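Good news if you've been eyeing the lake towns this summer! Laaksonen is adding a 3-day loop from Lunbridge to Atholm and Grerach starting in June, and I already want in. It's $900 a person with hotels, the ferry and breakfasts — lunches are on you, so pack snacks.

Farhad Naseri, who runs the tours, told me each bus stops at 70 seats and he won't squeeze in extras (thank goodness, I remember last year's Grerach run).

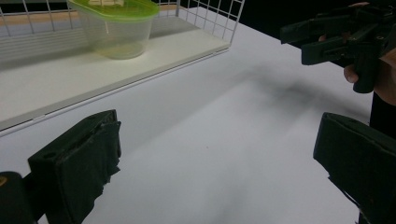
Buses leave Lunbridge at 4 in the afternoon, and booking is open now at the ferry office.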